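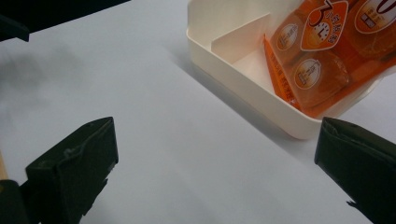 A white tray with a divider, a big orange snack package and one skinny orange packet tucked in beside it.

Why Does Food Come in So Many Wrappers?

Have you ever opened a snack, and then found you had to open it all over again because there was another wrapper waiting inside? It can feel like a very slow birthday present! But wrappers have quite a few jobs to do, and once you know what they are, you may never look at your lunchbox in quite the same way.

Let's start with air. Air is wonderful for breathing, of course, but it isn't always kind to food. Leave a cracker out on a plate overnight and by morning it may be soft and bendy. That's because the cracker has soaked up tiny bits of water floating in the air. Soft, jelly-like foods often have the opposite trouble – they lose water, and they end up tough and chewy. A sealed plastic film keeps the water where it belongs.

Then there are germs, which are far too small to see without a microscope. A good wrapper keeps new ones from getting in.

Now look back at the big orange package. The film is see-through enough that you can make out shiny, rounded orange shapes in bulging pockets. Plenty of wrappers let you peek like that, and shoppers do enjoy a peek. It also has labels printed on it, with a large number 3, a little clock face and some Chinese writing. People who design packages love small pictures, which can catch your eye from the other end of a store aisle (and yes, they are hoping you'll ask a grown-up to buy it).

The skinny packet beside it has a shape you have probably met before. Long, thin packets like that are sometimes called stick packs, and they are used for all sorts of things, from sugar to drink powder. They slide into narrow spaces where a box would never fit.

And the tray? A divider turns one space into two, so small things don't wander off underneath big ones. My friend Krishnamoorthy Warrier keeps his whole snack drawer that way, and he can find what he wants in the dark.

Try it yourself! Ask a grown-up for two crackers. Put one on a plate and seal the other in a small bag with the air gently squeezed out. Leave them both until the next day, then snap each one in half and listen. Which cracker makes the louder crunch?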